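4.2 Grasp phase labels from hand-held demonstrations

The planner described in Section 3 needs a phase label for every time step of a demonstration. We use four phases: approach, contact, carry and release. In the first version of Destik these labels came only from the distance between the two fingers. A finger opening below a fixed threshold was taken as contact. For boxes and bottles this rule is good enough. For bowls it is not, for the reason that a bowl is usually taken by its wall, and one finger may already press on the wall while the other one is still free. The opening of the fingers changes very little at this moment, and the label arrives late.

To correct this, we added a visual contact test. A small network receives a crop of the image near each fingertip and gives one contact score per finger. The two scores are then smoothed over a window of 15 time steps and joined with the finger opening. The phase changes from approach to contact when one of the scores stays high over the full window, and from contact to carry only when the object starts to move together with the gripper. We estimate this motion from the wrist view, so no external tracking is required.

Fig. 3 shows views from the tableware set, which we selected for the difficult shape of the objects. The dishes lie close together or one on another, and their surface is glossy. Reflections inside a bowl were the most frequent source of false contact in our early tests — the network took the border of a bright reflection for the border of a finger pad.
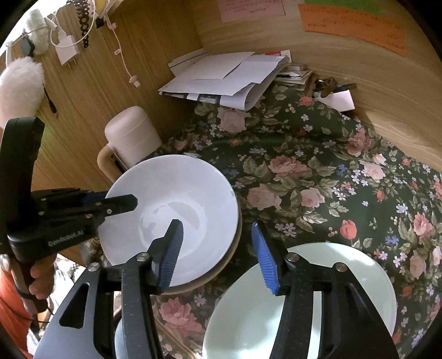

Figure 3. Wrist views from the tableware set, each with a white bowl at the fingers.
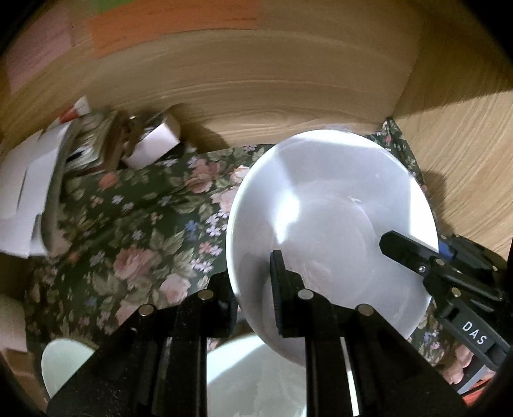

Kanyarat Suwannarat
Research engineer, perception software, Lisetitz
(corresponding author for Section 4)

In the first view of Fig. 3, a blue fingertip pad presses on the inner wall of the bowl, and the other pad stands just to the right of it. The bowl rests on another dish. A rule that uses only the opening cannot say whether the lower dish will also be moved, and for this reason we keep the carry phase separate. In the second view the bowl is tilted on its side, with a strong glare over the upper part of its inner surface. We use such views to check that the score follows the finger and does not follow the glare.

The contact network was trained on 200 labeled sequences. Another 36 sequences were kept for the test, and none of them shares a table arrangement with the training part. Two of the authors, Usa Siriwan and Dennis Nuttall, marked the phase borders independently. Where their marks differed by more than one smoothing window, the sequence was discussed and marked again. Some 20 sequences needed this second step, most of them with stacked dishes.

One limit of the method remains open. When the wall of the bowl hides a fingertip completely, the score falls back to its previous value, and the release label can be too late. We return to this case in Section 5.3.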